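Camside Sheet-Metal Sorting Bin, Open Top, Sloped Sides

Home > Workshop storage > Bins and hoppers > Camside open bin

Price: £257 including VAT. Delivery is extra and depends on where you are, so pop your postcode in at the basket and it'll tell you.

Made to order by us at Gristness. Allow 8 working days.

Hello, and thanks for stopping by this page! I'm Perrine Jacquet and I look after the bins and hoppers side of the shop, which means I've spent a silly amount of my life thinking about big metal boxes. The Camside is the one I get asked about most, so I've tried to put down everything people ring me up for. If it's long, sorry. Skip to the bit you need.

What it is

It's a big open-topped bin in grey sheet metal, with side walls that slope and a flat floor. You tip loose parts into it and you take them out again from the top. There's no lid, no drawer, no flap at the front. I had a lovely chap ask me last June if we'd do one with a door and I said I'd think about it, and I have thought about it, and no. A door means a hinge, and bits of whatever you're storing will find that hinge.

The sloping sides are what people pay for. In a straight-sided box, small parts creep up against the walls and into the corners and you end up scrabbling at them with your fingertips. With the sides leaning outwards you can get your hand (or a scoop, or a grabber, whatever you use) right down to the bottom without barking your knuckles. It makes such a difference when you're going in and out of it all day.

The rims are thin and folded over, so there isn't a raw cut edge along the top. I still wear gloves when I'm shifting one about, and I'd say you should too. Folded metal is much kinder than cut metal but it's still metal.

The floor

The floor is galvanised and we leave it unpainted. I get asked about this nearly every week. We did paint the floors on the very first batch and the paint came up in flakes wherever anything heavy landed, and then you had flakes in with your parts. Bare galvanised goes mottled and picks up scratches pretty much from day one, and after that it just carries on looking the same for years. I rather like it.

There are small round holes in the floor as well. They're for fixing the bin down to a bench or a stand with M8 bolts if you want it to stay put. Plenty of customers never use them. If you're storing anything tiny – washers, pins, that sort of thing – get the rubber bungs, they're 32p each and I'll throw them in free if you mention it in the order notes.

The back panel

You can have the Camside with or without the tall back panel. It's a sloped sheet that stands up behind the bin and meets the back wall along a seam, and its job is to catch anything that gets thrown in a bit too keenly and slide it down where it belongs. I'd go for it if your bin is being filled from a height or from the front. If it's going up against a wall you may not need it, and without it the whole thing is a lot easier to carry.

One thing about the seam: dust and little scraps of paper like to settle along it. A quick go with a dry brush sorts it out. We could close it off with sealant but then it's a pig to take apart, and I've had too many people want to take theirs apart to move it up a staircase.

How it wears

I'm going to be plain about this as I'd want to know it myself. A working bin gets marked. The walls pick up dark scuffs, mostly low down where things knock against them, and the floor gets scratched all over. Most of the dark stuff is surface dirt and comes off with warm soapy water and a bit of elbow grease. The scratches don't come out. If you want something that'll look new for ever, have a look at the Villca plastic tubs a bit further down the shop, which are cheaper too, though I wouldn't go dropping anything hefty into those.

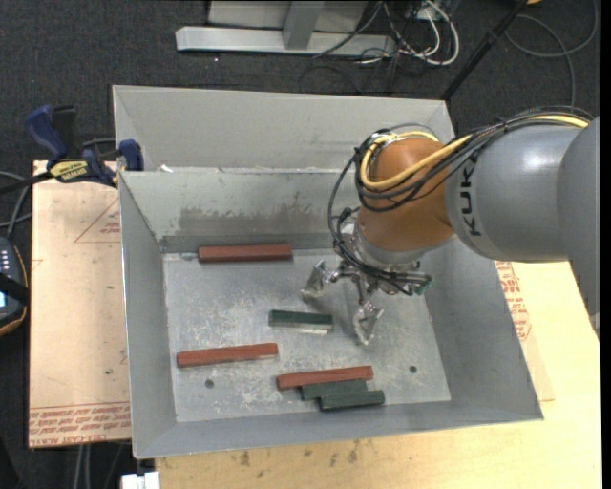 Open bin with tall sloped back panel, showing scuffing on the back wall. Red and green blocks and KUKA arm not included.

What people put in it

Wooden offcuts, castings, plumbing fittings, toy bricks, tent pegs, you name it. It's at its best with chunky things that you want to see and pick out one at a time. A few pieces spread over that flat floor are dead easy to spot against the pale metal, and darker colours show up best. I wouldn't use it for liquids or for anything powdery, what with the holes and the seam. And please don't light a fire in it. Someone did.

Which stand?

The bin comes on its own. We sell 2 stands that fit it. The Zistel is the low one and it's what I'd pick if you're tipping sacks in, as you don't have to lift so high. The Zistel Tall brings the rim up to around waist height for most people and saves your back if you're picking parts out for hours on end. Both go together with the bolts in the bag, and both will take the bin with or without the back panel. A decent solid bench does the job as well, so don't feel you have to buy one.

Getting it home

It arrives in one carton with the back panel packed flat alongside. It's an awkward shape for one person, so do have a second pair of hands about when it turns up. The driver will bring it to the door and no further, I'm afraid.

If it arrives dented, send me a picture before you unpack the rest and I'll get another one made up. If you've just changed your mind, that's fine too, as long as it hasn't been used or drilled.

Any other questions, drop me a line through the contact form and mark it for Perrine. I usually answer first thing, before the phones start.

Goes well with: Zistel stand, Zistel Tall stand, rubber floor bungs, long-handled brush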